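Section 4: Setting Up the Towel Table

Okay, if you made it through Section 3 your gripper opens and closes and you haven't lost any screws in the carpet. Nice! Now we get to the part of the Delitura project I like best, where you set up a table and start practicing for the towel task. I wrote these steps for new club members at Plundard, but Nam-gil Yook tried them cold on a school night and got through fine, so I think they work for anyone.

What you need

One hand gripper per person
The yellow microfiber towel with the black edging
The white slotted tray
A wooden table, wiped down
A folder with your name on it on the Baek drive

4.1 Lay out the table

1. Clear off everything you don't need. Backpacks too, please. I've knocked over so much stuff with a backpack.

2. Put the tray down first and leave it alone after that. If you keep nudging it between runs, your runs won't match each other and you'll be sad later when you try to compare them.

3. Spread the towel flat next to the tray. Little ripples are fine (I used to spend forever smoothing them out and Ye-rin Won finally told me to quit it). Big folds are a problem, so shake those out.

4. Find the little black hanging loop on the corner. We use it to tell which way the towel is turned. Pick a direction and write it in your log.

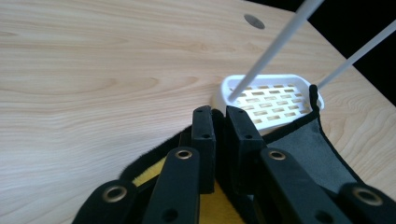
5. Open and close the gripper a few times before you start recording. Squeeze slowly. You want both finger pads to meet evenly, and if one side gets there first, go back to 3.6 and redo the pivots.

Note: Snug is good on the pivots, super tight is bad. If your hand gets tired after two squeezes, they're too tight!

Caution: Keep your own fingertips out from between the pads and the links. It's a pinch, so not the end of the world, but I yelped loud enough to interrupt the Ondcombe team's meeting next door.

4.2 Your first practice runs

1. Start recording, then hold still while you say your name and the run number out loud.

2. Come in over the towel with the jaws open. Go lower than feels natural. Everybody stops too high at first and grabs air.

3. Close on the edge binding. It's easier to catch than the middle of the towel, and you get a nicer fold out of it.

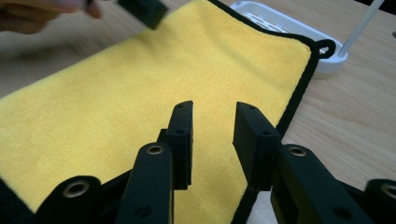 4. Lift a little, move across, let go. Open the jaws all the way before you pull back or the towel comes along for the ride.

5. Stop recording and flatten the towel again. That's one run.

Do 24 of these before you change anything. I know, it's a lot! But the first few are always wobbly, and you need a decent pile of them to see whether you're getting better.

Note: If you're working with a partner, decide who moves first. Two grippers going for the same corner is a mess.

4.3 Saving your runs

Copy everything into your Baek folder before you leave. The club total was 458 runs on 6 November 2018 and we want 900 by the end of December, so even the ugly ones help. Put "drop" in the file name if you dropped the towel, and don't delete it.

If the copy stalls, unplug the card, plug it back in and try again. If it still stalls, leave the card in the blue envelope with a note and Ye-rin will take a look.

Next up is Section 5, trimming your recordings.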